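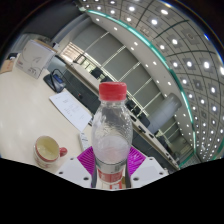
Meeting room table, Undonberg – April 28, 2026

Went through the long table with Hinata Minami after lunch. We need it for the Pacheco review and it has turned into a store for whatever people put down on their way out. Wanted a list of what is on it and a place for each thing before anything gets moved.

Drinks first. Mug with the red rim and red handle, and the plastic bottle with the red cap. Rule from December still stands: drinks stay at one end, together, away from papers. The round red coaster belongs to the room and stays on the table. Mug to the kitchen at the end of the day. There is a bit of something pale in the bottom, so it wants a proper wash and not a rinse.

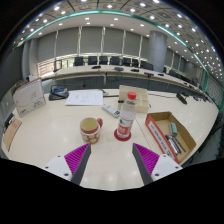
The white remote is to go back in the wall holder by the door. Last month we lost half a morning to looking for it, and Hinata Tamura ended up ordering a second one from Tivonard, order 3425, not here yet.

Pens and markers: leave them in the shallow red and white box, but try each one on scrap first and bin the dead ones. Spare markers are in cupboard 4, second shelf.

Small cardboard tray with the compartments: keep, good for clips and batteries. The little dark capped container by it has no home that I know of. Ask before throwing.

Sheet with the hand-drawn sketches – scan, then file under Flanurport. Don't fold it.

Black handheld thing with the blue panel: keep the cord or strap with it, goes in the drawer. Tall white box at the far end can go on top of the cupboard if it fits. Not measured.

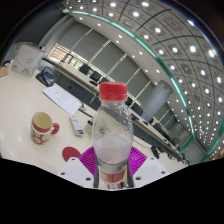
Mug and red-capped bottle at the drinks end.

Still to do:
Wipe down the table, cream cleaner leaves streaks so use the spray.
Ask Tamura about the second remote.
Get 2 more coasters.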